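Skenditen Two-Finger Gripper Kit, wrist camera version
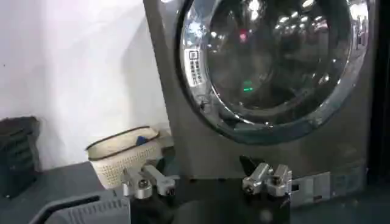

View from the wrist camera, fingers open, washing machine and laundry basket ahead.

Part no. 3428
For self-build arms, bench or trolley mounted
Designed and packed at the Pralley shared workshop

We love this little gripper. It started on a corner bench at Pralley as a way to get one home-built arm picking up socks, and it has grown into the kit we get asked about more than anything else we make. If you have an arm at home that can already reach where you tell it to, and you want it to start doing things around the house, have a look at this one.

The fingers are silver metal blocks stacked and bolted together with hex-socket screws, and that was the part we argued over longest. Printed fingers are quick to make and we still use them for trying out shapes, but washing is heavier than it looks, and a wet towel will find the weak layer in a print every time. With blocks you can take a finger apart on the kitchen table, swap one piece and put it back together before the kettle boils. All the screws take the same key (it's in the bag, and there's a spare, as we know where the first one goes).

The body is black and houses the motor and the drive for both fingers. They open and close together, so you only have one thing to control. We set the grip force low at the factory setting, enough for a T-shirt or a pillowcase, and you can raise it in the Skemex software once you're happy with how the arm behaves.

About the camera

The camera looks out past the fingers, so both fingertips stay in the picture when they're open. That makes lining up on a door or the rim of a basket so much easier! Most of us at the workshop began with a camera on a tripod behind the arm, and the arm was forever getting in its own way.

A word on laundry rooms, as that's where a lot of these end up. Washing machine doors are shiny. A chrome ring and dark glass will throw your ceiling lights straight back at the camera, and simple brightness tracking tends to chase the reflections. Two things help: lock the exposure before you start, and teach the arm where the door is from the ring as a whole, leaving the glass out of it. Pale baskets with a dark rim are lovely to work with, because the edge stands out well against a plain wall.

What's in the kit

Gripper body, assembled and tested
Left and right finger sets
Wrist camera with bracket
Mounting plate for the Palacios arm (other plates sold separately)
Cable set, 300 mm
Screws, hex key, spare hex key
Printed build guide

Figures

Opening between fingertips: 70 mm
Build time: one evening if your arm already has a plate fitted
Software: Skemex, free to download

Fitting it

Power the arm down and fit the plate first, with the flat edge facing the elbow. Offer the body up to the plate and put all the screws in finger-tight before you tighten any of them. Route the camera cable along the outside of the wrist and leave a loop at the joint. If you skip the loop the cable will pull out the first time the wrist turns all the way over, and it's always halfway through something good.

Then open Skemex, choose "new tool" and let it run the open and close check. You should hear one soft click at each end of travel. Two clicks means a finger is a tooth out on the drive, and page 15 of the guide shows how to put it right.

Please keep your own hands clear while the arm is powered, and keep children and pets out of reach of it. It's a friendly size but it doesn't know you're there.

Availability

We make these in small runs and the April batch is on the shelf now. Collection from Pralley is free during open bench hours, and we're happy to fit the plate for you if you bring the arm along. Replacement finger blocks are sold singly, left or right.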